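Two-arm kitchen build: gripper cable keeps getting in the way of the bowl

Posted in Home and Workshop Builds
Asked by Siwan Parri
Thursday, October 24, 2024
Viewed 776 times

I have been building a two-arm rig in a shared workshop since April and have got as far as simple kitchen jobs. At the moment that means stirring, or trying to. Both arms have a parallel gripper on the end and a small camera on a bracket above the wrist. The bench has a black cloth on it and nothing is bolted down apart from the arms.

The right arm does the stirring. It takes a silicone spatula by the top of the handle and goes round the inside of a plastic mixing bowl. The left arm is meant to hold the bowl by its handle, but I haven't got that far, so for now it waits out to the side with the gripper open.

My trouble is the cable that feeds the gripper. It comes out of a connector at the base of the gripper, drops down in a loop and goes back to the arm. When I lower the wrist over the bowl the loop ends up over the rim. On a small circle I get away with it. On a wide one the loop drags on the rim, the bowl creeps along the cloth, and after a minute or so the stirring path is no longer in the middle of the bowl. 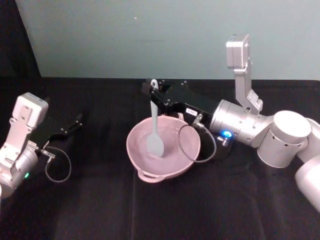

Right arm with the spatula in the bowl, cable loop over the right rim. Left arm waiting.

I have tried taping the cable up to the wrist. That cured the dragging, but when the last joint turned past 153 degrees the tape pulled tight and I stopped it before it did any damage. The cable is 600 mm long, and I don't want to cut it if I can help it, as I only have the one spare and I'm not good at crimping.

Two things I would like to know. Is there a usual way of routing this so it stays out of the work? And would you fix the bowl down, or get the left arm holding it first?

Molta wrists, Ravance grippers, if it makes any difference.

Emrys Ellis
Helpful to 8 people

You need the slack, but you don't need it underneath. The last joint is the one that uses it up, so put the loop where that joint can wind and unwind it without anything hanging below the gripper.

What I did on mine:

Turn the last joint to the middle of its travel. Route the cable from the connector up the side of the wrist to the camera bracket. Fix it to the bracket with a loose hook-and-loop strap, not tape, so it can slide a little. Leave the spare length between the bracket and the next joint back, on the upper side of the arm. Then turn the last joint slowly by hand, with the power off, to one end of its travel and then the other. If it goes tight at either end, let some more through the strap and try again.

Keep it clear of the camera lens. I got this wrong the first time and had a black line across half my pictures.

Also put a limit on that joint in software. Stirring hardly needs it to turn at all if you keep the wrist facing the same way and move it in a circle. I hold mine to 90 degrees either side of centre – it has been enough for every bowl and pan so far.

Don't cut the cable. If you change the bracket later you will want the length back.

As for the bowl, fix it down first. If you bring the left arm in now you will have two things moving and you won't know which one is causing the drift. A square of rubber shelf liner between the bowl and the cloth will do, though the cloth itself can slide, so clip that to the bench too. Once the stirring is right, try the left arm on the handle, and close the gripper gently as plastic handles bend and tip the bowl.

Zarkelby

had the same with a probert arm. cable tie and a heavier bowl. never got round to doing it properly

Siwan Parri

Thank you both. I have moved the cable up to the bracket as Emrys said and it now clears the rim on the wide circle. It was a bit tight at one end, so I let some more through. I've put shelf liner on the shopping list and will leave the left arm where it is until I've had a few clean runs.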